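Section 4: Setting up the Drisell timed feeder for cats

Read this section before you put any food in the hopper. The short card in the box says the feeder is ready in a few minutes. In our experience that is true if you skip the weighing, and the weighing is the part that matters.

4.1 Before you start

You will need a kitchen scale that reads in single grams, a dry cloth, the bag your cat's food came in, and the four batteries. The battery compartment is under the base, so do it first, while the hopper is still empty.

Choose a spot that is flat and hard. Carpet lets the base tip, and a tipped base gives short portions from the left side of the drum. If your floor slopes or has a thick rug, put a board under the feeder. Keep it out of direct sun and at least a step away from the water bowl, or the kibble in the chute will pick up moisture. 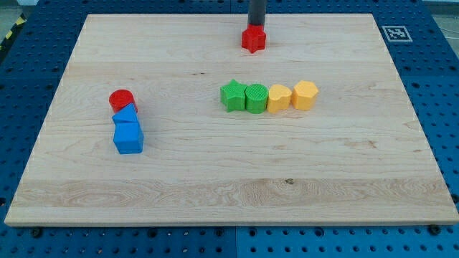
Light-colored wooden board on a perforated metal table.

4.2 Filling the hopper

1. Turn the lid counterclockwise until it clicks, and lift it off.
2. Check that the drum under the hopper turns freely. You should be able to move it with one finger.
3. Pour in dry food up to the molded line. The space above it is needed for the seal.
4. Set the small drying packet in its holder inside the lid.
5. Put the lid back on and turn it clockwise. If it spins without clicking, the gasket is folded over. Take it out, press it flat and try again.

Note: Use dry food only. The label on some semi-moist foods says "suitable for dispensers." We have not found one that stays loose in the drum past the second day, and we would want to see it before believing it.

Caution: Do not mix old food with new to use up the end of a bag. Old crumbs settle at the bottom, and the drum will serve your cat dust for breakfast.

4.3 Setting the portion

The feeder measures by volume. Your cat's diet is worked out by weight. These are different things, and the number on the display is only a count of drum turns, whatever the word "portion" may suggest.

1. Put your cat's bowl on the kitchen scale and set the scale to zero.
2. Put the bowl under the chute and press FEED 10 times, waiting for the drum to stop after each press.
3. Weigh the bowl again.
4. Divide the result by 10. This is the weight of one turn with the food you are using now.
5. Divide the daily amount you have settled on by that figure. Round down if your cat is on a diet.
6. Enter the number of turns for each meal with the arrow keys and press SET.

Repeat the test every time you change brands, and also when the maker changes the shape of the pieces. Large flat pieces such as Stestik dental kibble bridge across the drum and come out light. Small round pieces pack tightly and come out heavy.

Note: The feeding table on a bag of cat food is a starting point, printed by a company that sells cat food. Ask your vet for a daily amount, especially for a neutered indoor cat or one over 10 years old.

4.4 Setting meal times

1. Hold CLOCK until the hours flash. Set the hour and then the minutes.
2. Press MEAL. The display shows M1.
3. Set the time and the number of turns, then press SET.
4. Repeat for M2, M3 and M4, or leave them at zero.

The clock does not change itself for daylight saving time, although an early version of the box said it did. You will have to do it by hand. Your cat will have noticed before you.

4.5 The first week

Leave the old bowl in its usual place for the first two days and feed one meal by hand. Some cats walk up to the feeder at once. Others dislike the motor noise and will wait in another room. A cat that eats nothing for a full day needs a call to the vet – do not wait for it to "get hungry enough," whatever you may have read.

The record and playback feature lets you leave a short message that plays before each meal. Reports on whether cats care are mixed. Ridwan Chin, who handled returns for the first batch, logged more complaints about cats running from the voice than about any other feature. It is off by default, and we suggest leaving it off.

Caution: Do not leave a cat alone with only a feeder for more than one night. Feeders jam. Ours does too, now and then, and a full hopper is no help if the chute is blocked. Arrange for someone to look in.

4.6 Batteries and wear

Drum life is rated at 3000 turns for the standard gray insert and 4000 for the hard insert sold under the Loltila name. Both ratings come from bench tests with one kind of kibble, so treat them as a guide. If a portion test comes out lighter than it used to with the same food, replace the insert regardless of the count.

Replace all four batteries together when the battery symbol appears. Meal times are kept for a few minutes while the batteries are out, but check them anyway.

For cleaning and the removal of the drum, go to Section 5.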